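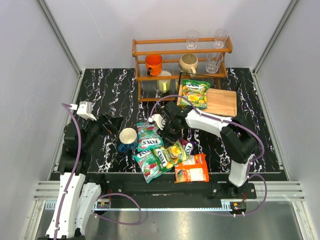
Open day at the Skatusora monitoring center

In May I went with a group from our reading circle on digital rights to the open day of Skatusora. It is a regional center where public agencies keep their camera records and phone metadata. We were 26 visitors, and at the gate we had to leave our phones in a paper envelope with our name on it.

The tour started at 9 in the morning and took 2 hours. First came a short talk about the law. The speaker explained that a request for data must be signed by a judge, except in urgent cases. I asked who decides what is urgent. The answer was that the agency decides, and the judge looks at it later – up to 6 days later. Several people wrote this down.

After that we walked through a corridor with windows to the server hall, which is called Isus. It was very loud even behind the glass. The older hall, Manzano, is closed to visitors.

The part I found most useful was the demonstration of Eltis, the search program. The operator typed in a made-up license plate and a map came up with all the places where it had been read by a camera. Every search is saved in a log, they told us, but the log is checked by people from the same office. A woman next to me asked if a citizen can see the searches about himself. For now he cannot.

Coffee was served at the end and the staff were polite with us. I would have liked more time for questions. The printed brochure has a form for written ones, and I have sent mine in – still no reply.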